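关于我们

先说一句，最近总有人写信来问，Oltalmont到底是一个人、一只狗，还是一家公司。哈哈，三样都沾一点！Oltalmont原本是我第一只猫的名字，后来成了猫舍的名字，再后来我们不繁殖了，改做猫咪寄养和行为咨询，招牌懒得换，就一直叫到现在。所以您打电话来说“请找Oltalmont女士”的时候，接电话的人会愣一下，请多包涵。

我叫Li-hua Tai，大家叫我丽华就行。我养猫养了30年，中间有几年在Sorrentino宠物用品店站柜台，每天下午听客人讲家里的猫怎么不吃饭、怎么半夜在走廊里喊。听多了我就开始记笔记，记了好几本，后来有客人干脆问我，你能不能来家里看看？我就去了。第一家是一只叫“馒头”的橘猫，躲在洗衣机后面三天不出来，主人急得直哭。我坐在地板上陪它坐了一个下午，什么也没做，天快黑的时候它自己走出来，闻了闻我的鞋。那天回家我跟先生说，我想做这个！他说好啊，那晚饭谁做？（后来是他做，一直做到现在，手艺比我好多了。）

我们有哪些人

现在店里连我一共五个人。

Rania Nasr负责寄养区，早班基本都是她。她以前在动物诊所当了好多年护士，喂药的手法快得猫都反应不过来。您家猫要是每天得吃药，接送的时候找她交代最清楚，把药名、剂量、几点吃写在纸上给她，别只是口头讲。

Fulvio Bortolotti管上门喂猫这条线，骑一辆很旧的自行车，全区的小巷子他都认得。他话不多，但是每次喂完都会发一段很长很长的消息给主人，连猫今天先喝水还是先吃饭都写进去。有客人跟我说，出差的时候就靠他的消息过日子。

Ornella Mancuso做预约和账目，您打进来的电话十之八九是她接的。请对她温柔一点，尤其是春节和暑假前那几个礼拜。

Primo Villa是最晚加入的，去年五月来的，主要跟着我做行为咨询，周末也带新手课。他自己家里有一只三条腿的黑猫，跳得比谁都高，所以谁跟他说“我家猫老了跳不动了”，他都会先去看看是不是沙发旁边少一个垫脚的东西。这招还真的管用了好几次。

寄养是怎么回事

我们有18间猫房，全部是单间，一家一间，同一家的猫可以住一起，不同家的绝对不混。常有人问我，放在一起玩不是比较热闹吗？唉，猫不是这样想的呀。对多数猫来说，陌生的猫就是陌生的猫，隔着门闻到味道已经够它琢磨一晚上了，真的不需要再给它介绍朋友。

每间房里有高低两层跳台，有躲的地方，窗户朝院子。猫砂请用家里平常用的那一种，自己带来最好，带15天的量就很够了，带多了走的时候还给您。饭也一样，千万不要为了寄养特地去买高级罐头，突然换粮，拉肚子的是猫，擦地板的是Rania。再带一件您穿过的旧衣服，不要洗！有味道的才好。

第一次来的猫，我们希望您先送来试住一晚。有的猫进门半小时就在跳台上打呼噜，有的猫住三天都不露脸，这个跟它在家里凶不凶、黏不黏完全没关系，得试了才晓得。要是试住下来整晚不吃不喝也不上厕所，我会老实跟您讲，这孩子不适合寄养，改成Fulvio上门喂比较好。这种话讲出来当然少做一笔生意，可是我讲了这么多年也没把店讲倒。

疫苗本请一定带来，跳蚤药请在来之前一个礼拜滴好。没结扎的公猫我们不收，闻过那个味道的人都懂我在说什么。

行为咨询

这是我自己最喜欢的部分，一聊就停不下来，Ornella在旁边会敲桌子提醒我时间。

最常遇到的是乱尿。大家一来就说“它在报复我”，我每次都要先替猫喊冤。请先去看兽医！先验尿！身体没问题了再来找我，我们再慢慢谈猫砂盆放在哪里、几个盆、多久铲一次、最近家里是不是搬了家具或者来了新的人。有一位客人，猫连着好几个礼拜尿在浴室脚垫上，问来问去，原来是新买的烘干机就摆在猫砂盆旁边，猫上到一半机器“叮”一声，换作是我也不敢去了。

第二多的是两只猫打架，特别是新猫进门。很多人第一天就把提篮打开，说让它们自己认识认识。我拜托大家不要。先分开房间，换毯子闻味道，再隔着门吃饭，再开一条缝，慢慢来，急不得。Primo写了一份《新猫进门》的讲义，柜台就有，免费拿，也可以请Ornella发给您。

第三是半夜叫。这个我不能隔着网页回答您，原因太多啦，老猫和小猫的情形也差得很远，请预约。
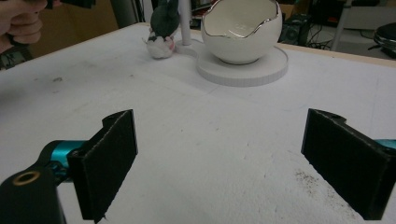 咨询一次是一个半小时，我或者Primo到您家里去，猫不用出门。请不要提前大扫除，我想看的就是平常的样子，猫砂盆平常多脏就多脏，没有人会笑您。家里的人最好都在，尤其是平常喂饭的那一位，好几次太太讲一个版本，先生讲另一个版本，最后还是上小学的女儿讲得最准。谈完之后三天内会收到一份书面建议，后面的5个星期里您有问题随时发消息，不另外收费。

关于Areck和Prustesero

常有人问墙上挂的那两个名字是谁。Areck是我们的店猫，灰白色，脾气一般，对送货的先生特别好，对我普普通通。它是别人寄养之后没有来接回去的孩子，等了很久，电话也打不通了，就留下来了。它不给抱，想摸的话请伸一根手指让它先闻，它转过头去就是不要，请不要追。

Prustesero是我们每年秋天办的领养日，名字是Ornella的外婆家乡话里的一个词，她解释过好几遍，我每次听完都忘记，反正是跟“回家吃饭”有关系。领养日那天猫房不营业，院子里摆桌子，附近几个中途妈妈把猫带过来。想领养的朋友请不要抱着当天带走的念头来，我们会先聊，再家访，再决定。有人嫌麻烦，我晓得，不过猫一活就是十几年，多聊两次天真的不算什么。

我们不做的事

不做繁殖，很多年前就停了，请不要再来问有没有小猫卖。不做洗澡美容，隔壁街有做得很好的，打电话来我们可以把地址给您。不收狗！这一条每个礼拜都要讲一次。我很喜欢狗，Fulvio家里就有两只，可是楼上18间房的猫听见狗叫会怎么样，您想想看。

也不在电话里开药方，不会告诉您吃什么药、吃几颗。那是兽医的事情，Rania做过护士，她也一样不会讲，请不要为难她。

怎么找到我们

从菜市场后门出来，沿着墙走到底，看见绿色铁门就是了，门铃按一下就好，按很多下Areck会不高兴。接送时间是早上九点到十一点，下午四点到七点，中午那一段我们要打扫和喂药，门是锁着的，在外面喊也不一定听得见。暑假和春节的房间请早一点订，每年都有老客人到最后一个礼拜才想起来，我也变不出第十九间房来呀。

想先来看看环境也欢迎，跟Ornella约个时间，一次最多两位，鞋底请在门口擦一擦。咖啡有，茶也有，饼干要看当天早上Fulvio有没有先到。

丽华
本页更新于2021年7月29日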